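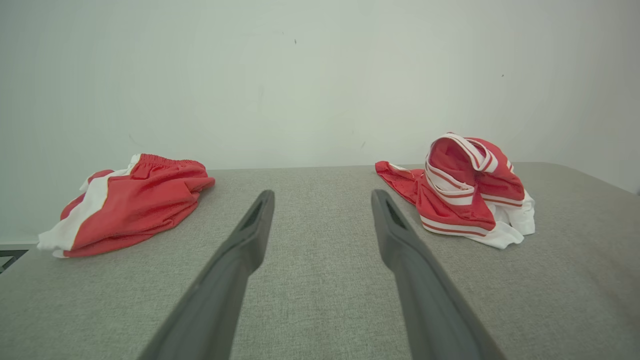

Women in Standport who are trying for a baby have a new place to turn this August, and the response has been wonderful! Illis, the fertility nutrition group run by dietitian Caoimhe Fahy, opens its free evening sessions at the Mac Suibhne rooms, with 58 names already down for the first course. Fahy covers folate, iron, vitamin D and how to read a supplement label, and there's a gentle exercise hour too, so bring workout clothes (red and white athletic gear like the two pieces on the gray fabric is just fine).

Partners are very welcome. Each course runs five weeks, and the room holds 100, so there is still space. Sign up at the Fandano pharmacy desk before 6 p.m.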